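Ticket 1638 – Large grey bin, scuffed floor and sloping panel
Product: Brakholm open-topped bin, large
Opened by: Norbert Paulík
Opened: 12/27/19
Status: Resolved
Priority: Normal

Original message

Hello all! First off, we love this bin. It has had a very busy December with us and it still sits square on the table, which is more than I can say for the old Rikow one it replaced. I have a couple of questions before I start rubbing at it with the wrong thing, though.

The bare metal floor has gone cloudy. I gave it a wipe with washing-up liquid and warm water, dried it with a tea towel, and the cloudiness came straight back once it was dry. There are scratches as well, but I'm not bothered about those, I only want to know whether the cloudy bit is dirt or wear. The second question is the sloping panel inside, where the lower half has gone dark and patchy. Can I clean that, or do I need a new panel?

We've put nearly 4000 small parts through it (mostly Ornus brackets and end caps, tipped in from bags), so I'm not expecting it to look new. I'd just like to look after it properly!

Reply from support

Hi Norbert, what a lovely ticket to open with my first cup of tea. That's a lot of brackets!

Could you let us know three things: what you've cleaned it with since you got it, whether the dark patch feels rough or smooth under a fingertip, and whether the rod at the foot of the panel turns or stays put when you push it?

Reply from Norbert

Only washing-up liquid, and once a splash of white vinegar on the floor, which I left on while I answered the phone. It may have been a long call. The patch feels smooth at the top and slightly rough near the bottom. The rod stays put, no wobble at all. Picture attached.

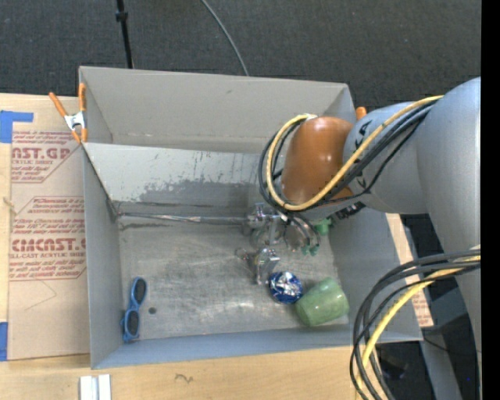
Attachment 1: inside of the bin, with the worn patch on the lower half of the panel.

Reply from support

Brilliant, thank you, that's very clear. The patch has an uneven edge, and with the roughness you describe I'd call it surface wear with some grime worked into it. The thin dark scratches higher up the panel are nothing to worry about. They run up and down, the same way the parts slide.

For the floor, I think the vinegar is behind the cloudiness. Please try this:

Empty the bin and brush out any grit.
Mix a heaped spoonful of bicarbonate of soda with a little water until it's a loose paste.
Spread it on with a soft cloth and work in straight lines, no circles.
Rinse with a damp cloth, twice if there's any white left in the corners.
Dry it straight away.

For the panel, use plain warm soapy water and a soft nail brush. No paste on that one please, it can dull the surface. Wipe along the rod while you're there and get right into the corner, as dust loves to settle at the foot of the slope.

Reply from Norbert

Done, and I'm delighted! The floor has come up beautifully. It's still scratched, and there's one stubborn cloudy spot left, but the rest has a proper shine again. I did the paste two times over because I was enjoying myself.

The panel is better but not perfect. A fair bit of muck came off on the brush and the dark area is a shade lighter, though the rough part is still there. Parts slide down it fine, I tried a handful of end caps. The outer walls only needed a dry cloth, what a good finish that matt grey is.

Would a Myklebust liner fit over the slope? I've got one spare in the cupboard.

Reply from support

So pleased to hear it! The Myklebust liner is made for a flat base, so it will lift at the bottom of a slope and small parts could slip under it. I'd leave it off. If the rough area grows, or parts begin to catch on it, reply here and we'll talk about a replacement panel – it comes out with the rod, so you won't need a whole new bin.

I'd stop at 2 rounds of paste for now and see how that last spot looks after a few weeks of use.

Reply from Norbert

Will do. Liner is back in the cupboard and the vinegar is back in the kitchen. Happy for you to close this, and thanks again!

Ticket closed by support. Cause: cleaning residue on floor, surface wear on panel. No parts sent.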